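Plollent Handoff
3 min read

I write the planner that sits between your perception stack and your arm controllers, and this is the page where I tell you what it does and what it doesn't.

Plollent Handoff plans moves where two arms have to share one object. You give it a grasp on one side and it works out where the other gripper can come in without the wrists, brackets or cables getting into each other (cables are modeled as fat, lazy tubes, and yes, you can make them fatter!). It replans every 300 milliseconds by default, and you can change that in the config file.

Soft stuff is where I've spent most of my time. A cloth has no fixed shape, so the planner doesn't ask for one. It takes a point cloud of up to 2000 points, looks for an edge or a fold that the free fingers can reach, and scores each approach. If the scores are all bad it stops and tells you so, in a log line you can read without a decoder ring.

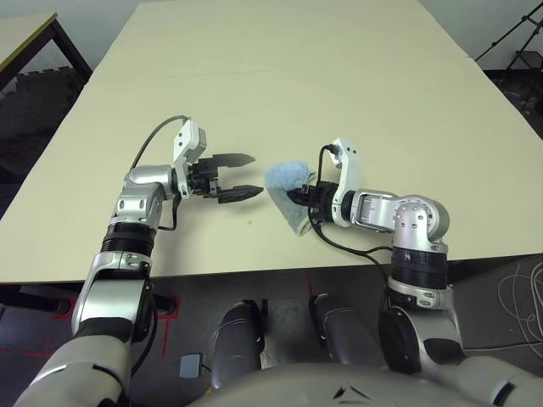
The scoring weights live in one text file, and I'd leave them alone for the first day or so. After that, go wild. The one people change most is clearance, which I set pretty cautiously because I hate the sound of two grippers meeting.

You'll need calibrated cameras, joint states from both arms and a Linux machine. The Ukance bridge comes in the download and handles the messages. The Owusu viewer is a separate install, but get it anyway, it draws every rejected path in orange and that's how I find most of my own bugs.

Version 3 came out in April. Old config files still load, though you'll see a warning for the renamed cable settings.

Contact: Plollent, Unit 1272, Brestdale | © Plollent | Back to top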